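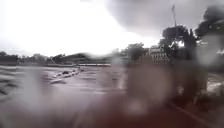 Pues a mí el alcohol isopropílico me ha dejado los vinilos como nuevos, escribe un lector, y no entiendo tanta manía con el agua destilada.

Me alegro por él, pero yo no lo usaría puro en un disco que me importe, y en los de goma laca (los de 78) jamás, que se los come. Para un LP de rap comprado en una cubeta de segunda mano basta agua destilada, una gota de jabón neutro y un paño de microfibra que no haya pasado por suavizante. Siempre siguiendo el surco.

Categoría: Trucos de casa / Discos y sonido
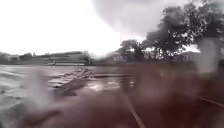 Los líquidos milagrosos merecen capítulo aparte. El de Durnex cuesta 20 euros, viene en un frasco de 200 ml y promete «recuperar los graves». Ningún líquido recupera graves. Quita polvo y grasa, si acaso. Y ojo con secar a medias: las gotas dejan la música tan emborronada como esa pista de atletismo bajo la lluvia, con crujidos donde antes había un bajo. Dos paños, uno para lavar y otro para secar, y el disco de pie en un escurreplatos hasta el día siguiente.

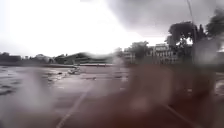
Cielo cubierto y gotas de agua.

Del cepillo Brorport de fibra de carbono no tengo queja, salvo el precio. Se pasa en seco antes de cada escucha, sin apretar.

Con las fundas soy más desconfiado. Las Semov se venden como antiestáticas y a mí me siguen dando calambre en febrero. Las de papel normal sueltan pelusa, así que uso
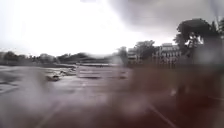 las de polietileno más baratas que encuentro y las cambio cuando se arrugan. Los discos, en vertical y lejos del radiador.

¿Y la cola blanca extendida por encima, como en los vídeos? La probé con un single rayado. Salió la cola, salió la pelusa y el rayón sigue ahí.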